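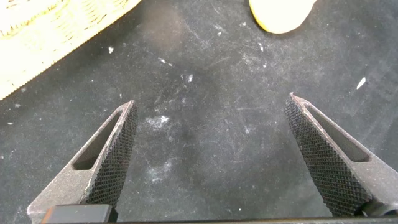
Grey work surface, with the two fingers open above it.

Duvell Bar, local history display – inspection checklist with comments
Checked by: Sille Norðdahl
Date: Feb 2, 2019

1. Front door and step. OK. The step is the old stone one from when the pub was called Mavromatis, and it is worn in the middle. Yellow strip is fixed well on both sides.

2. Wall frames in the public bar. Not OK. The team photographs by the fireplace hang on one nail each. Please use two screws for every frame. The large one of the May outing is heavy and must come down until this is done.

3. Glass in frames. 4 are cracked. I put tape on them, but tape is only for a short time. The frame with the licence from the Kakeck family has a sharp corner at the height of a child.

4. Old dartboard and cabinet. OK to look at, not to play. The left door drops when it is opened. Remove the darts from the cabinet or lock it, I don't mind which.

5. Beer engine from the cellar. It weighs more than the shelf is made for. Move to the floor, behind the rope.

6. Cellar hatch. Bolt is good. The sign "Mind your head" is on the wrong side – people see it when they have already come up.

7. Lighting. Two lamps over the bar counter become too hot near the paper bottle labels. Change to LED. Leave 300 mm between lamp and paper.

8. Electric cable to the listening post. It goes across the way to the toilets. Not acceptable. Gallari fitted it and should come back to move it under the bench.

9. Fire extinguishers. Both in date. One was hidden behind the coat stand, I moved the stand.

10. Way out to the back lane. Free. The door sticks at the bottom and needs a strong push.

11. Photograph boxes in the upstairs room. The catalogue has 2,163 prints. Boxes are piled too high by the window, please keep them below the sill.

Result: may open to visitors when points 2, 3 and 8 are finished. Point 5 before the next group visit. The others can wait until May.

S. Norðdahl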